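Participatory budgeting in Nedbridge
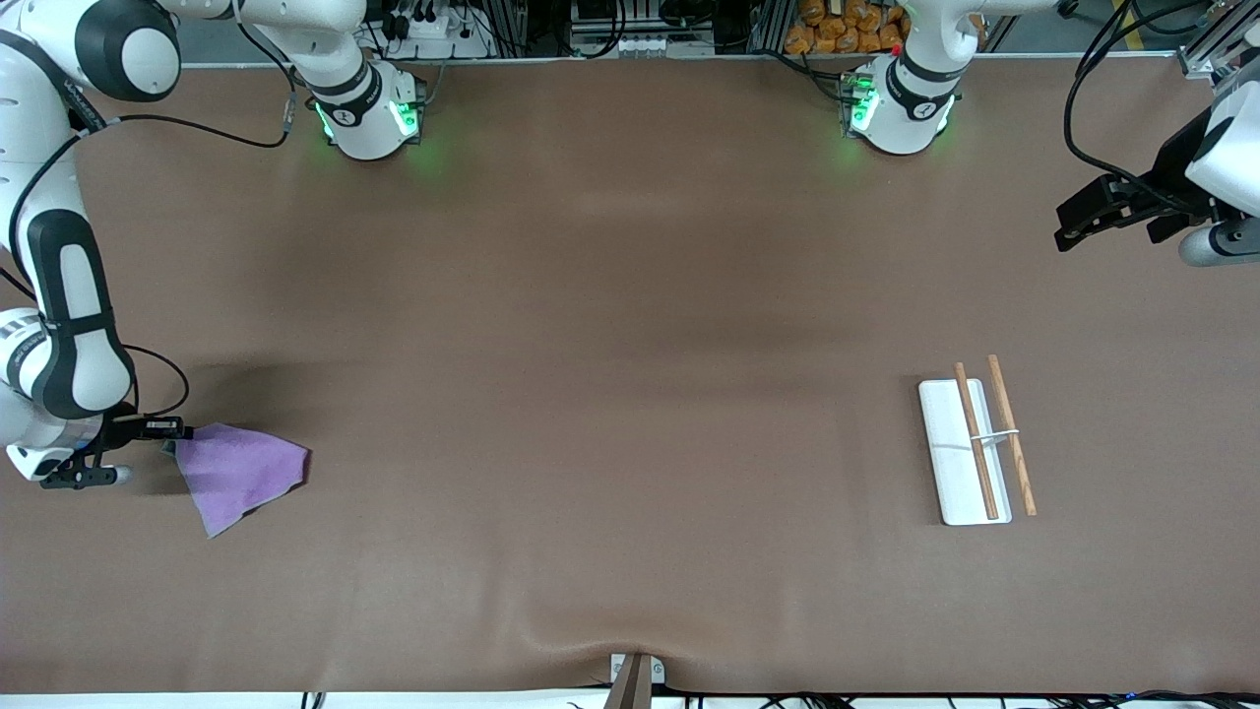 Local government and public finance

Participatory budgeting in Nedbridge is the process by which residents of the municipality of Nedbridge decide how a fixed part of the yearly capital budget is spent. It is run by the municipal council under a standing by-law and covers small and medium public works, such as footpath repairs, shade planting, playground equipment, bus shelters and changes to public buildings. Day-to-day operating costs, wages and debt payments lie outside the process and remain a matter for the council alone.

The share set aside for the process is 2 per cent of planned capital spending. The by-law allows the council to raise this share by ordinary resolution, but a reduction requires two readings at separate meetings and a period of public notice between them.

Background

Before the process was adopted, the council prepared its budget in the manner common to municipalities of its size. Departments sent their estimates to the finance office in the spring, a draft was tabled before the full council, and residents were invited to make written comments or to speak at a single public hearing. Attendance at the hearing was low for many years, and most written comments came from a small number of established associations in the town centre.

Dissatisfaction with this arrangement grew after the amalgamation of Nedbridge with the neighbouring township of Skorkesport. Residents of the former township held that capital works had been concentrated in the older municipality, while the rates they paid had been brought up to the same level. A review ordered by the council found that the records kept by the two former authorities could not easily be compared, and made no finding on the complaint itself. It did recommend that part of the capital budget be divided by neighbourhood and that residents be given a direct say in its use.

The council approved a trial in the following budget year. The trial was limited to the Skorkesport wards and to projects on land already owned by the municipality. It was extended to all wards in the next year and made permanent by by-law after a second review.

Legal basis

The process rests on the Resident Budget By-law, which sets out who may propose a project, who may vote, and what the council must do with the result. Under the governing legislation a municipal council cannot hand over its power to adopt a budget. The vote is therefore advisory in law. The by-law deals with this by requiring the council to include each winning project in the draft budget and to give written reasons if it later removes one.

Written reasons have been given on several occasions. In most of these cases the land proved unsuitable or another level of government had to give its consent. A removed project is carried forward to the next ballot without a fresh proposal, unless its sponsor withdraws it.

Divisions

For the purposes of the process the municipality is divided into 7 districts. The boundaries follow the electoral wards in most places, but the Bristevell estate, which lies across two wards, is treated as a single district. Funds are shared among the districts by a formula with two parts. The larger part is divided according to population, and the smaller part according to the age and condition of local infrastructure as recorded in the municipal asset register.

The weight given to the asset register has been the most disputed element of the formula. Districts with newer housing have argued that it rewards areas where maintenance was put off in the past. Older districts have answered that the condition of roads and drains is the best available measure of need. The council has reviewed the formula twice and left it unchanged both times.

Annual cycle

Proposals open when the previous year's accounts are published. Any resident, local association or school may put forward a project by filling in a form at the municipal offices, at a branch library or through the council's website. A proposal must name a location, describe the work in general terms and state who is expected to benefit. No estimate of cost is required at this stage.

Proposals are then examined by municipal staff for cost, legality and technical soundness. Staff may suggest changes and may combine proposals that overlap, but only with the agreement of the sponsors. A proposal judged unworkable is returned with a short explanation, and the sponsor may ask for the decision to be looked at again by the municipal clerk. In the most recent cycle 66 proposals went forward to the ballot.

District meetings are held before voting begins. Sponsors are given equal time to present their projects, and engineering and parks staff attend to answer questions. No vote is taken at the meetings, although the order in which projects appear on the ballot paper is drawn by lot at the close of each one.

Voting takes place in May, in person and by post. Each voter receives a list of the projects in the district with the cost of each, and may choose any number of them so long as their total cost stays within the district's allotment. Projects are funded in order of votes received until the money runs out. Where the next project on the list cannot be paid for in full, the remainder passes to the highest-ranked project that can.

Eligibility

Voting is open to every person who lives in the municipality and is aged sixteen or over, whether or not that person is a citizen or appears on the electoral roll. Proof of address is required, and a letter from a school, employer or service agency is accepted. Business owners who do not live in Nedbridge may propose projects but may not vote. Elected members of the council may vote in their own districts but may not sponsor a proposal or speak in favour of one at a district meeting.

Participation

The trial ballot drew 1,382 voters. Turnout rose when the process was extended to all wards, and has since varied from one district to another. It has generally been highest in Skorkesport and lowest in the districts with a large share of short-term tenants. The council does not publish turnout by age, though the second review noted that ballots returned through schools made up a growing part of the whole.

Projects

Most funded projects have been modest in scale. Footpaths, lighting and pedestrian crossings account for the greatest number, followed by work in parks. Larger projects have included the rebuilding of the boat ramp at Skorkesport, a covered market area beside the Nedbridge bus station and the conversion of a disused depot into the Mousavi Community Centre. The centre was funded in stages over successive ballots, a practice that the by-law did not expressly provide for at the time. An amendment now allows a project to be staged if its full cost is shown on the first ballot paper.

Completion times are reported to the council each quarter. Delays have most often been caused by tendering, and in particular by a shortage of bidders for very small contracts. The council has since grouped minor works from several districts into single tenders.

Criticism

Critics of the process have raised three main objections. Ratepayer groups have questioned the cost of running the ballot in relation to the sums involved. Some councillors have argued that visible works are favoured over necessary ones, and that drainage and road base projects seldom attract votes. Disability organisations objected that early ballot papers and several meeting halls were not accessible, and changes were made to both following the second review.

Supporters have pointed to the increase in the number of residents who comment on the main budget. The hearing on the draft budget, formerly held in a single sitting, is now spread over two evenings – one in Nedbridge and one in Skorkesport.

See also

Capital works program
Municipal amalgamation
Public consultation
Rates and property taxation
Resident Budget By-law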